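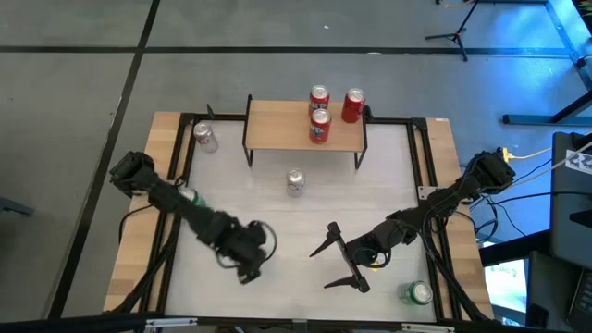

Shelf and cans, Tuesday.

Got in before nine. The job this week is the same one I used to get paid for at the MacLeod store when I was nineteen, putting drinks on a shelf. Two arms, one low shelf, a handful of cans in different colors. I stocked 24 cans in under a minute back then and talked the whole time.

I want to write down what I think before the week is over, because I know I'll remember it as better or worse than it was. The Faddale people want an answer by December on whether something like this could do the cold drinks in their small stores overnight. They have been sent a brochure by Ondent that says yes. I have not seen an Ondent machine in person so I can't say.

My own answer this morning was no, for three reasons I wrote on the back of the parking receipt. Speed, mixed stock, and what happens after a can goes over. A person who knocks a can down picks it up without thinking about it. For the arms that's a separate job, and somebody has to have taught it to them.

Reread the Faddale list over coffee. It asks for facing labels to the front, oldest stock forward, and no more than 5 minutes per shelf. The labels part bothers me most. To get a can standing upright is one thing. To get it turned so the name shows is another, and in a store it matters.
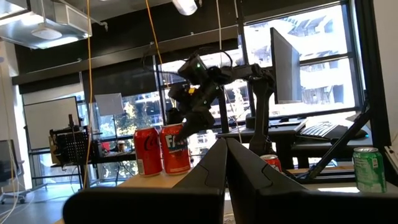

Had the argument again at lunch. I was told I'm grading it against a good stock clerk on a good day, and that at four in the morning the real comparison is an empty shelf. If it takes an hour and the shelf is full when the doors open, the store won't care how it looked doing it. I said the store will care when there's soda on the floor and no one there to mop it. We left it at that. I think the point about four in the morning is fair, though, and I've crossed out speed on the receipt.

That leaves mixed stock. The list from Faddale runs to 3000 items and cans are the friendly part of it. They're all close to the same shape, they're stiff, they stand up by themselves. Bags of chips are on there too, and bread, and those nets of oranges.

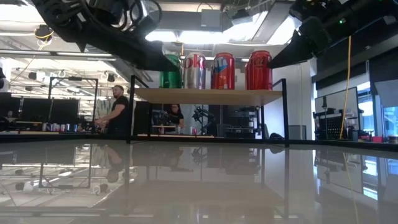
At home it's worse again. My sister-in-law asked when she can have one to empty the dishwasher, and I told her to keep the kids trained. A dishwasher is wet glass, knives, and a different load every night. I'd believe in a machine for drinks years before I'd believe in one for that. Laundry I don't even want to think about. Flokeo had a towel folder in their newsletter - one size of towel, laid out flat by hand first.

So for now I'd tell Faddale cans only, one shelf, with a person in the building. Need to ask them who faces the labels now, and how long it takes them. Also need to buy paper towels.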